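Dark ceiling paint drying in stripes, do I start over?

Home & Repair > Paint > Ceilings
2,033 views

Ryota Ogura

Ok so I painted the ceiling in our big back room a dark gray and it looks terrible. Flat paint, Povar brand, color is called Inarach which tells you nothing, it's basically charcoal. Two coats. First coat looked streaky and everybody I asked said first coats always do, keep going. Second coat dried and there are still stripes. From the doorway you don't see much. Walk over to the window side and look back and there are long shiny-ish bands running the whole length of the room, plus darker smudges in the corners where I brushed.

What I used: 9 inch roller, 3/8 nap (I think, I threw away the sleeve), a two and a half inch angled brush, and a pole I borrowed from my brother in law. Ceiling was white before, old flat paint, no stains. Did NOT prime. I know.

Other stuff that might matter. It was warm, I had the windows open and a fan going so the smell wouldn't get to the kids. I cut in all the edges one evening and rolled the next morning. I stopped for lunch in the middle of coat two. Then I saw a couple of thin spots after dinner and dabbed them with the brush.

A painter came by and quoted me 2,000 to do the ceiling and the walls. Not happening. I'd pay 40 bucks for another can if somebody can tell me it'll work. Do I need to sand? Prime over the whole thing and start from zero? Is it the paint? My wife wants it back to white by March when her parents visit, I'd like to keep it dark if I can save it.

tealhouse

Prime it. You should of primed first, dark over white always needs a tinted primer. Then two more coats. Had the same thing in my bathroom.

Also maybe a different brand? I never had luck with Povar.

Somkiat Limsakul

Don't start over. Probably don't need to prime either, you've already got two coats of the gray up there and they've covered, from what you say. What you're seeing is flashing. Same color, different sheen, light hits it sideways and the bands show up. Dark flats are the worst for it. White hides nearly everything, charcoal hides nothing.

I painted ceilings for a living for a long while, mostly small offices and rec rooms, now I just do my own and my sister's. My guess at what went wrong, going by your post:

The fan and the open windows. Paint skinned over before you got back to it with the next pass. When you roll over a half dry edge you get a double thickness with a different texture. That's your long bands.

Lunch. Sorry. You can't stop in the middle of a dark ceiling. Eat first.

The dabbing. Brush texture on top of roller texture, that's the smudges. Touch ups on dark flat almost never disappear, even with paint from the same can.

Before you buy anything, take a work light and lay it low against the wall at night with the other lights off. Mark the worst bits with little pieces of tape on the wall underneath, not on the ceiling. If you feel an actual ridge with your hand, that needs sanding. If it's smooth and just looks different, paint will fix it.

What I'd do, in order:

1. Sand the ridges only. 150 grit on a pole, light pressure, you want to knock them down and not go through to the white. Vacuum the dust, then a barely damp cloth, let it dry. Goggles, dark dust in your eye is miserable.

2. Get one more can and mix it with whatever you have left in a big bucket. All of it, before you start. Two cans off the shelf can be slightly different even with the same name on the lid. Strain it if the old one has skin in it.

3. Buy a new roller cover, half inch nap. The 3/8 leaves you a thin film and you end up pressing to get paint out of it, and pressing makes tracks. Wrap the new one in tape and peel the tape off to get the fuzz out. Domínguez near me sells a decent one but any midgrade is fine, just not the three pack.

4. Work out which way to roll. Last strokes should go toward the main window, so the light runs along them and not across. Do this with the furniture out or pushed to the middle and covered, you need to be able to walk straight lines. 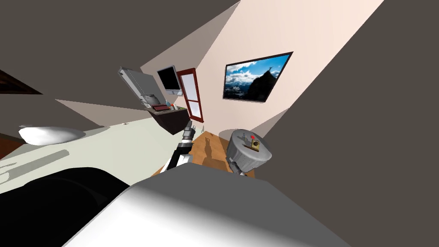
5. Cut in and roll in the same session. Do one wall's worth of edge, roll that strip while it's still wet, get the roller as close to the wall as you dare so there's less brush showing. If you have a helper, one cuts and one rolls. Makes a huge diference.

6. Windows shut, fan off, AC off till you're finished. Then open up as much as you like. Send the kids out for the afternoon.

7. Load the roller a lot. Keep a wet edge. Strips no wider than you can reach comfortably, overlap each one by half a roller, and finish every strip with long light passes all in the same direction. Don't go back. You'll see a thin spot and your arm will want to fix it. Leave it.

8. Don't look at it for a day. Wet patches and dry patches look awful side by side and that's normal.

If it still flashes after that, the product's the problem and you want a dead flat, sold as ceiling flat or "ultra flat". Whatever the cheap line is, go one up.

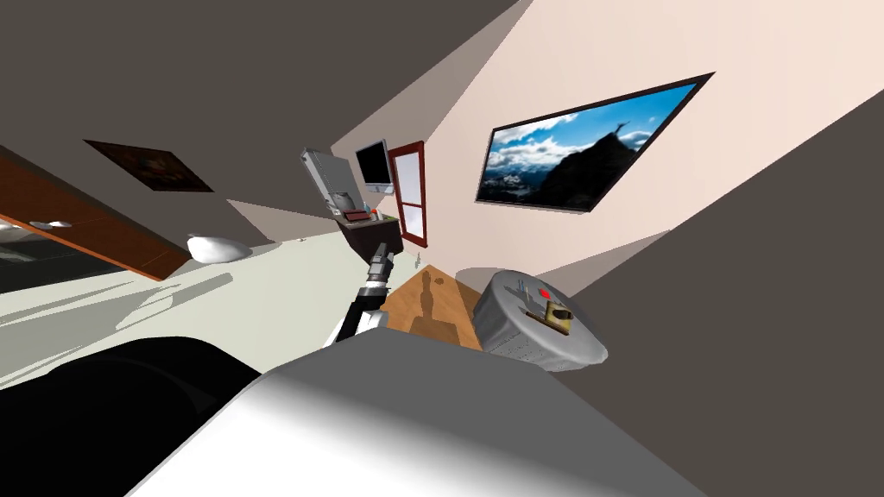
The other place people lose it is the line at the wall, and you didn't mention yours but I'd check it while you've got the ladder out. With two light colors you get away with a lot. With a dark gray ceiling coming down onto a pale cream wall like that one, the line is the first thing you see, and any wobble reads from across the room. Always cut the line with the wall color last if you're repainting walls too, it's easier to hold the brush against the wall than over your head. Tape only if the wall paint is a month old or more. And hang something with a heavy dark edge on the pale wall, same idea as that mountain landscape, it gives the gray something to go with. Your wife may like it better then.

Ryota Ogura

Thank you, this is way more than I expected. Ran the light test tonight around 9 pm. Two real ridges, one right where I stopped for lunch. The rest is smooth. So sand those and one more coat?

Does the primer matter at all then? I have most of a can of Predis in the garage, white.

Somkiat Limsakul

Yes, sand those two and one coat. Skip the Predis, white primer puts you back where you started. Only place I'd use any is if you sand through, and then get a little tinted gray. Spot prime, feather it out, then the full coat over everything, not just the spots.

tealhouse

I still say prime it but ok

Ryota Ogura

Got the half inch cover and one more can. Will post after I do it, waiting on my brother in law for the pole again.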